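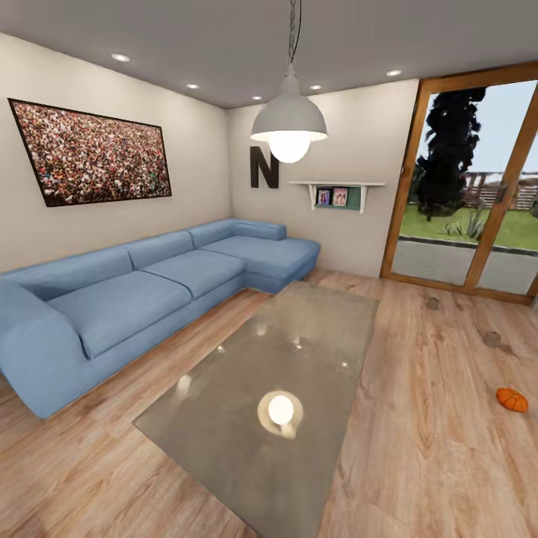 I'd been meaning to get to the Disenmont travel trade fair for years, and this July I finally managed it, with sore feet and a bag full of leaflets to prove it. It's held in the old rope works down by the harbour, and the doors open at nine. I got there at ten past and the queue was already back to the tram stop!

For anyone who hasn't been, it's where the small places come to sell themselves. Guesthouses, ferry lines, walking companies, towns you've never heard of with a very keen mayor. The programme listed 3637 registered visitors, and I think most of them were ahead of me at the coffee cart.

My first proper stop was the Moreira stand. Moreira is a fishing town that used to live off two months of beach trade and not much else, and they're trying to fill the spring and autumn. The woman there told me they had 2000 beds in the whole town and that most of them sat empty from October onwards, which is grim if you're the one running the bakery. Their plan is cookery weeks and birdwatching. I was a bit doubtful about the birds, but the cookery brochure made me hungry (they had little fried salt cod things on the counter and I went back for more, twice).

Upstairs was the talk I'd come for, Jonatan Hedlund on how Ploltmont brought back its night train. He's a dry sort of speaker and the slides were mostly timetables, but I loved it. The hotels put in money before the railway would, and the town agreed to run a bus from the station that meets every train, even the late ones. He said the bus was the hardest part to get agreed. Somebody asked about summer prices and he got quite cross, saying a room in August now costs what locals used to pay for a week, and that seasonal staff can't find anywhere to live. There was a fair bit of muttering from the hotel owners at the back.

After lunch (a cheese roll, overpriced) I went round the Sinomico booth. They do booking software for little hostels, and the chap let me have a go. It took me 6 clicks to book a bunk, and then I couldn't work out how to cancel it, so I may be expected in a dormitory somewhere in September. They're hoping for 3000 hostels by next summer.

If you're going next year, take the tram and don't bother with the car park. Bring your own water too, it gets very stuffy upstairs in the afternoon. The ferry people are in the side hall by the cloakroom, and I only found them as they were packing up.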